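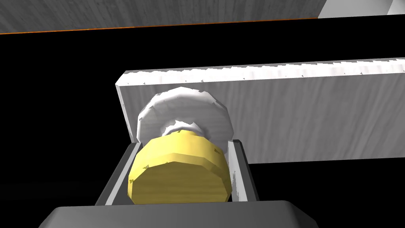 Bedine moves mid-range phones to in-house modem, drops base storage tier

8 August 2023

Bedine will put a modem of its own design into its two mid-range handsets this fall, ending a supply arrangement with Skonix that covered every phone the company has sold with a 5G radio.

The part, called Prarska, supports sub-6 GHz bands only. Buyers who need millimeter wave service will have to choose the top model, which keeps the Skonix modem for at least one more product cycle. Bedine did not say when a millimeter wave version of its own part would be ready.

According to the technical brief sent to carriers, Prarska shares a memory controller with the main processor and has no separate memory of its own. The company puts the reduction in standby power at up to 30 percent compared with the outgoing design. The figure comes from Bedine's own lab measurements on an idle phone registered to a single network. Results with two active SIMs were not included.

Storage is changing as well. The 128 GB option has been removed and both phones now start at 256 GB, with 8 GB of memory in all versions. The entry price rises to $500. The larger phone keeps its present screen and battery, and the smaller one gets a brighter panel with the same resolution.

Purificación Miranda, who runs the modem group at Bedine, told reporters on a conference call that carrier certification took up most of the schedule.

"The silicon was stable well before the paperwork was," she said. "Each network has its own list of test cases, and the longest of them ran to 1,648. A failure in one case can mean repeating a whole block."

Miranda said certification is finished with all carriers that will sell the phones at launch. Regional networks that rely on roaming agreements are still being tested, and customers on those networks may see slower handoffs between cells until a firmware update in November. Voice calls and emergency calling are not affected, she said.

The change leaves Skonix with a smaller share of Bedine's business. Skonix said in a statement that its agreement to supply the top model remains in force and that it does not comment on the volume of individual orders. It did not change its outlook for the year.

Cifuentes, which assembles the handsets, has converted two production lines for the new boards. The modem package is thinner than the one it replaces, and the shielding has been redesigned to match. Repair shops will not be able to swap boards between the old and new models even though the cases look the same. Bedine said replacement boards and a revised service manual will be available to authorized shops on the day the phones go on sale.

Existing models will continue to receive modem firmware through Skonix under the original support terms.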